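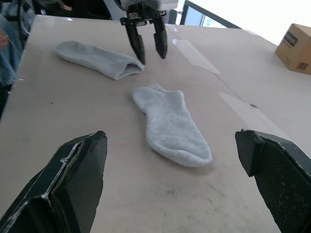
Quick one because I have to be back in the lab early and I promised myself I'd write this up before I forget it all.

So, the relabeling thing works. Mostly. Short version: we stopped labeling demos by task ("fold the shirt") and started cutting them into little chunks by what the cloth is doing. Grab, lift, flatten, let go. Each chunk gets its own goal picture, which is just the last camera image in the chunk. Then the policy trains on chunk + goal and never sees the task name at all. I was skeptical. Kumer (our old training code, still limping along) was never built for this and I spent most of October ripping out the part that assumed one label per episode.

Numbers, since people asked after my last post. 1369 demos before cutting, 2632 chunks after throwing out the junk. Lots of junk. Arms hovering, somebody resetting the cloth too early, a whole afternoon where the clock on one wrist camera had drifted. Success on the held-out garments is now 68 percent. Old labels got us around half of that on the same garments, same table, same checkpoint size. I ran it with 3 seeds and the spread was small enough that I beleive it. Before that I'd only run one and was being smug about it, which, lesson learned.

Socks are still the worst. You'd think small = easy. No. A sock lying flat is about as thick as the error in our wrist calibration, so the fingers either skim over the top or push into the table. And the cuff matters — if the policy can't tell which end is open it'll grab the toe and then everything after that is wrong. Wrist view helps here a lot more than the head view. When I dropped the wrist cameras as an ablation, socks fell apart and shirts barely moved. 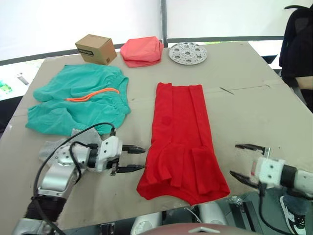
Long stuff goes the other way. Head camera does nearly all the work and the wrist views mostly see a wall of fabric. Knits bunch at the hem and the policy wants to keep smoothing forever, flatten, flatten, flatten, never moves on to the fold. I think that's a chunking problem. My cutter splits when the outline of the cloth stops changing, and a stretchy hem never really stops changing. Tried a longer window, helped a bit. Tried a learned cutter, made it worse, don't ask.

Clutter was the nice surprise. We leave random things on the table now, boxes, a metal plate, other clothes, and the goal pictures seem to make the policy ignore whatever isn't supposed to move. I want to test that properly before I say it any louder.

Things I haven't done yet:
Run it on the Clelbridge setup (different table height, different light)
Compare against Morin with the same data, which is the fair comparison and the one reviewers will want
Clean up the chunk cutter so someone other than me can run it

The Zakura workshop draft is at the stage where the intro is fine and the results section is one table and a lot of TODOs. Will post the cutter code once it stops crashing on empty episodes. If you've done goal images with two arms and found a decent way to pick the goal when the arms are blocking half the cloth, email me, seriosuly. Right now I just back up a few steps until the fingers are clear and hope.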